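Retaping the Grid on the Sorting Cell

Filed under: Bench notes, Parkness workshop

Blue painter's tape was supposed to be the temporary solution. It has now outlived two controllers and a chair.

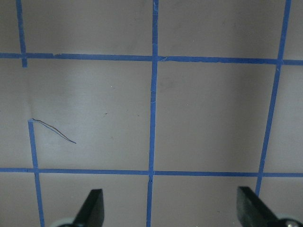 The grid gives the arm its cells. Parts go into a cell, the gripper comes over, the wrist camera has a look, and the program decides what to pick up and where to put it. When the lines wander, the program's idea of a cell and the table's idea of a cell begin to differ, and the table always wins. So every so often somebody has to peel the whole lot off and do it again. If you're reading this page, it's you.

What you need

A roll of painter's tape, blue, the 19 mm kind. Don't get the green. The vision settings were tuned on blue and I'm not doing that twice.
A steel rule, 700 mm or longer.
A sharp knife and a soft pencil.
Isopropyl alcohol and lint-free wipes.
A plastic scraper. A metal one will leave you a souvenir.

Before you touch the table

Send the arm to its park position from the Trustumari panel (Service, then Park) and wait for the light to go solid. Hit the stop button and hang your tag on it. The arm is slow and fairly polite, but it has no idea what a hand is.

Open the fingers fully before you park. If you forget, you'll be doing the check at the end with them half shut and wondering why the numbers are off.

Taking the old tape up

Pull it back flat against itself, slowly, at a low angle. If it has been down since October it will come away in confetti and you will say things. Warm it with a hair dryer on low and try again. Use the scraper for whatever is left, then wipe the whole surface, including the places where there was never any tape. Smudges upset the vision more than you'd think. So does hair. A single strand lying in a cell can read as an edge, and the arm will go down with great care and attempt to collect it.

Let the surface dry. Go and get a coffee. Five minutes is plenty.

Marking out

Measure from the two dowel holes at the back of the table. Don't measure from the table edge, which was cut by an optimist. Cells are 147 mm on a side, tape center to tape center. Make a small pencil tick at both ends of each line and another in the middle. Two ticks feel like enough until you step back and find one of your verticals leaning like a drunk on a lamppost.

Check both diagonals of a cell before you lay anything. They should match to within a millimeter.

Laying the tape

1. Do the long horizontals first, one piece each, full width. No joining scraps to save tape. We can afford tape.
2. Stick down one end, hold the roll well past the other end, pull it just taut, and lower it onto the ticks. If you stretch it, it'll creep back overnight and leave you a kink.
3. Press from the middle outward with the edge of the scraper. Wrinkles catch the light and show up as pale flecks on the camera.
4. Lay the verticals straight over the horizontals. One piece each again. A vertical made of two pieces will have a step in it or a gap in it, and the software treats a gap as an open door between two cells.
5. Cut the ends with the knife against the rule. Tearing is quicker and looks it.

Checking it

Take off your tag, release the stop, and run Grid Check at low speed. The gripper visits every crossing and the panel gives you an offset for each. Anything under 20 on the panel's scale is fine. The units are Zorkside's own and their manual doesn't explain them, but under 20 has always worked.

If one line fails, relay that line. If they all fail by the same amount, your tape is fine and the camera mount has shifted. Snug up its screws and run the Espinoza calibration routine before you go blaming anybody's pencil.

If everything passes on the first go, run it again.

Put the tape back in the drawer. The labeled one.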